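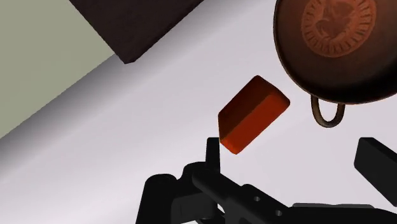 Orange-red block and black gripper, computer render

Is a catcher moving up at midseason a good sign?
Posted 2/5/26 by Ekaette Mohammed
Our Vetville catcher hit 8 homers by July and got called up to Disham. Do bats usually hold up?

Urmila Dixit
Give him 200 at-bats first! New pitching staff, new signs – the bat can go quiet for a while. I love watching them settle in!

Hashemi
depends on the park

Comments
Seteo: Saw his first 2 games, great arm!
Ekaette Mohammed: Thanks, all – so excited!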